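Cutting dead subscribers before a re-send, worth it or am I nuts?
Mar 11, 2022
by Morenike Babalola

Quick one. I do the newsletter for Tijani, home goods store in Polville, two locations plus a web shop. List is 1,895 as of this morning. Last campaign got 166 clicks, unique. Opens look great on paper but since the Apple mail thing I don't trust opens at all.

Owner wants the list BIGGER. I want it smaller. My plan is drop anyone with no click and no purchase since last June, send one "still want these?" first, then cut. She saw the plan and basicaly had a heart attack. "We paid for those people." We did, sort of, a giveaway two years ago. Most of them wanted the free blender and left, mentally anyway.

Anyone done this with a small retail list? What happened to revenue, not open rate. Everyone's blog post on this is open rate.
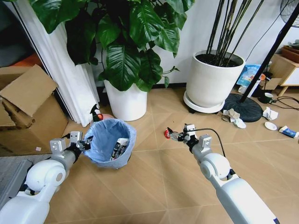

Part two, the list is only half of it, the other half is content nobody asked for. We send twice a week and one of those is always filler. Candle care. How to fold a fitted sheet. Went through the old ones last night and it's a bin with a blue bag folded over the rim, packaging already sitting in there and a spray bottle parked right behind it. Some of it I wrote! I'd cut to one send a week and she thinks that's giving up half our shelf space. So there's that fight too.

Platform is Nundik if it matters. Not switching, pls don't tell me to switch.

---

gridlock_annie

Did it for a garden center, similar size. Cut hard. Revenue per send didn't move at all that I could see, maybe a hair up but it was spring so who knows. Bill went down a tier. That was the argument that worked on the owner, the bill. Show her the bill.

Wouldn't do both changes at once though. Cut the list AND halve the sends and you'll never know which one did what.

---

penny_per_click

Going to disagree with the whole premise. Non-clickers buy. They see the name in the inbox, don't open, walk into the store on Saturday. Two physical locations, you have no way of tracking that. Unless you match loyalty cards to emails, which I'm guessing you don't.

I'd suppress, not delete. Move them to a once a month thing. Costs you nothing but a segment.

---

Morenike Babalola

@penny we do match, sort of. Loyalty signup takes an email but the cashiers skip it when there's a line. So maybe half the in store sales. Maybe less. The Polville location is better about it than the other one.

@annie the bill is a good point, I'll look. Nundik tiers by the 1,000 so we'd have to get under that to save anything, and my cut doesn't go that deep. Not even close. First pass takes out fewer than a hundred, I ran it while typing this, leaves 1,804.

---

gridlock_annie

wait

You're having this fight over 91 people??

---

Morenike Babalola

lol. Yes. Apparently. I thought it was going to be a third of the list. The purchase filter saves a lot of them, giveaway people did buy stuff. Annoying.

---

tobacco_road_media

So owner was right, the giveaway worked. Tell her that before you ask for anything else, buys you goodwill.

Also check your date logic. Nundik counts "purchase" as any order event incl. refunded and gift card balance checks, or it did when I was on it. Could be padding your active count. We moved to Puvow over exactly this (I know, I know, you said).

---

Morenike Babalola

Balance checks?? Going to look right now. If that's true I'm going to scream. 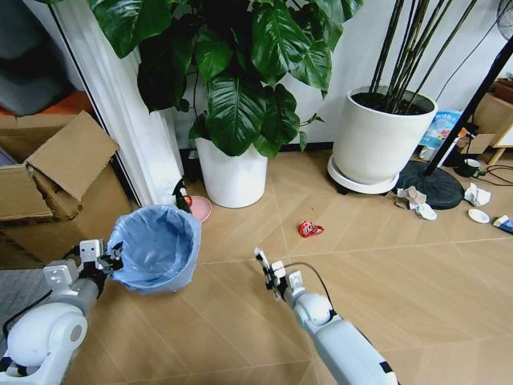 Ok back. Can't find where it defines it. Help page just says "order activity." Opened a ticket. Pulled ten people by hand from the keep pile and two of them have zero dollars spent, so something is off. Ten isn't a sample, I know. Will do more tonight after the kids are down.

If it is padding then the real cut is bigger and I'm back to my original fight with the owner, just with worse numbers than I told her. Great.

---

penny_per_click

Don't tell her any number till the ticket comes back. You've already had two this morning.

And the frequency thing is the better question imo. One good email beats one good one and fitted sheets. But test it, hold half the list at twice a week for six weeks, other half goes to once. Compare dollars.

---

slowburn_dee

Six weeks isnt enough on a list that size. With 166 clicks on a send, split in half, you'll be reading tea leaves. Just pick. If you hate writing the second one, readers can tell. Drop it and watch the quarter.

---

penny_per_click

"Just pick" is how people end up with candle care in the first place Dee

---

slowburn_dee

Somebody picked candle care on purpose and it probably did fine. I'd read candle care. My point is the test can't give you an answer at that volume, so you're spending six weeks to feel scientific.

---

gridlock_annie

Both of you are sort of right. Could run it longer, through June, she'd get the slow season and the wedding registry stuff. Store like that must do registries?

---

Morenike Babalola

We do registries, not many. Through June might work, I can sell that to her as "keeping" the second email. For half of them lol.

Plan for now: wait on the ticket, one still-want-these email to whoever's left in the cut pile, suppress instead of delete. No number to the owner yet. And the sheet folding email did get clicks, I just checked, more than the sale one the week before. Don't want to talk about it.

---

tobacco_road_media

Post what Nundik says about the balance checks, would like to know if they ever fixed it.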